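Progress report to the Ulwood fund
Project: Low-cost work surfaces for small-object placement
Prepared by Gerrit Naidoo, Rustamora
06/06/2023

1. Status

Work on the paper work surface is on schedule. The marked-sheet layout was fixed in February and has been used without change in this period. Of the 2,858 placements planned under the grant, 400 are complete and logged. The remaining sheets have been ordered from Grimik and will be cut to the same size as the current stock.

2. Work surface

The surface is a large sheet of white paper, taped at the upper corners and marked by hand. The marking is a square in thin black line with a filled dot inside it as the target. A small pink cube is the only object used so far. Gray fabric-covered panels stand on both sides of the sheet.

Hand marking was kept on cost grounds. Lines drawn this way are slightly wobbly, and the bottom edge of the square is not level across its length. Placement error is measured from the dot alone, so the shape of the outline does not enter the results. The tick marks on the left side of the square are used for setup only.
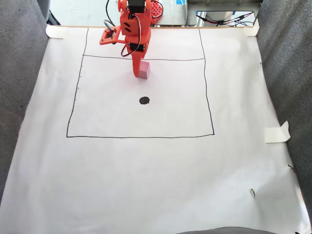

Sheet movement was the main source of lost work. We discarded 17 placements after the paper shifted between the start and end measurements. Masking tape holds well at the corners but less well along the sides, where the edge tends to lift after repeated handling. A fixed clamp bar was considered and priced by El Ouafi. The quote is under review and no money has been committed.

3. Measurements

Distance from the cube to the dot is taken with a steel rule after each placement, from the nearest face of the cube to the center of the dot. Readings are entered on paper and typed up at the end of the session. A second reader repeated 214 of the measurements. Differences between readers were small in most cases, and the larger ones came from sessions in which the rule was read at an angle. The procedure now requires the rule to lie flat.

4. Next period

Two changes are planned. The outline and dot will be drawn through a card stencil, and the side edges of the sheet will be taped along their full length. Both will be tested on one station before the others are changed over. Spending on paper, tape and markers remains within the materials line, and no transfer between budget lines is requested.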